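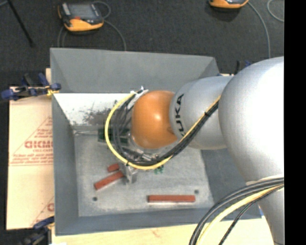 Catalog No. 4, page 2

Home Shop Kitchen Storage Care & Repair Contact

The Nanwood Bread Box
Reading time: 2 minutes

We have been selling the Nanwood bread box long enough that some of our customers are now buying a second one for their grown children, and I can't tell you how happy that makes us! It's a plain, roomy box with a lift-off lid, and the lid flips over to make a cutting board. We have tried fancier ones over the years (there was a roll-top that squeaked, and one with a little window that was always full of crumbs), but this is the one that stayed on our own counter.

The body is solid beech, oiled and not varnished, with small air holes along the back. A big round sourdough fits inside with room left over for a bag of rolls, and a long sandwich loaf goes in corner to corner if you tilt it a bit. Bread keeps best cut side down. If your kitchen gets damp in summer, leave the lid slightly crooked overnight and the crust will thank you for it.

The lid comes in two versions. The Pratitz has a smooth face, nice for slicing and easy to wipe. The Greco has grooves that catch the crumbs, and you can shake them out over the sink or the bird feeder, whichever is closer. Both fit the same box, so you can start with one and add the other later – plenty of people do. 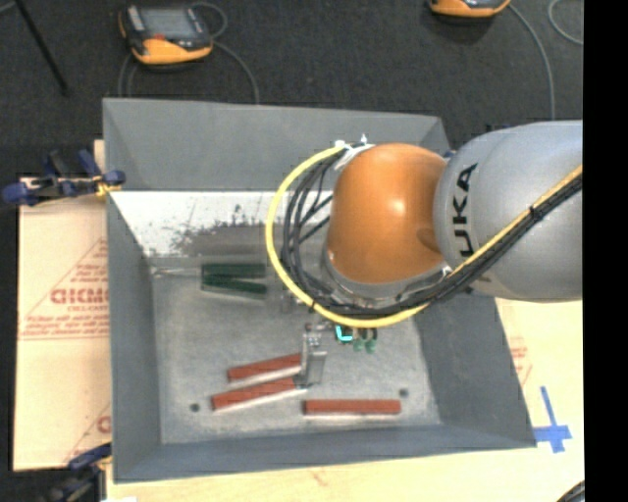

Oil is the one thing it asks of you. When it arrives, give the outside and the lid a thin coat of Nillorik board oil, let it soak in overnight, and buff off whatever is left in the morning with an old T-shirt. After that, twice a year is plenty for the box. The lid gets more washing and will want it more often, whenever the wood starts to look pale and thirsty. Please don't put any part of it in the dishwasher, and don't leave the lid standing in water. A damp cloth and a little dish soap will do, and then stand it on edge to dry.

We get our boxes in batches of 400, and the next batch comes in April. Color varies from box to box, some quite creamy and some closer to honey, and we can't match a particular shade. If you need a spare lid, write to us with the number burned into the underside of your box and we'll find the right size.

In the carton: one bread box, one lid (Pratitz or Greco), 4 felt feet, and a small tin of Nillorik oil. The feet are self-stick and go on after the first oiling is fully dry.

3,876 shares | 2 comments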